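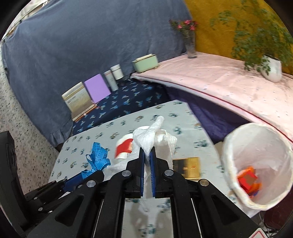 A crumpled tissue or paper towel, one of the items that should go in the trash and stay out of the toilet.

Sewer backups: what the October cleanout found

The Hernau sewer district finished its yearly cleaning of the main lines in October. Crews worked through the older streets first, beginning at Lerberg Road and ending at the pump station on Meng Street. Of the 700 manholes on the list, 689 were opened and checked. The other 11 are under parked equipment or fresh paving and will be done in the spring.

Most of the blockages had the same cause as last year. Wipes, paper towels and facial tissue catch on roots and rough pipe joints, then cooking grease sticks to them and hardens. Toilet paper comes apart in water within minutes. Paper towels are made to hold together when soaked, and they do the same thing in a pipe. Wipes sold as flushable also cause trouble in our lines, many of which are clay and were laid with very little slope.

The pump station had to be shut down four times this year so that rags could be pulled from the pumps by hand. Each shutdown takes a crew of two most of a morning. The spare pump ran during that time and service was not interrupted, but it is the older of the two and we would like to use it less.

Sumeya Adugna, who runs the collection crew, asks residents to call before they call a plumber if more than one drain in the house is slow. "If it's the main, it's ours and there is no charge," she said. "If it's your side line, we can at least tell you that before you pay someone to dig."

The side line from the house to the main belongs to the property owner. Homes built before the Anex subdivision went in usually have a cleanout cap near the front wall, sometimes buried under a few inches of soil. Please find yours and keep it clear – it saves a lot of time in a backup.

Grease should be cooled, scraped into a can and put out with the trash. Free can lids are at the district office counter while they last. We mailed the lid offer to 1,126 households with the summer bill, and 387 have picked one up so far.

The office is open until 4:30 p.m. After hours, use the emergency number printed on the back of your bill.

Recent items
Hydrant flushing on the east side
How to read your new water bill
Meng Street paving: lane closures
Leaf pickup and storm drains
Winter shutoff for outdoor faucets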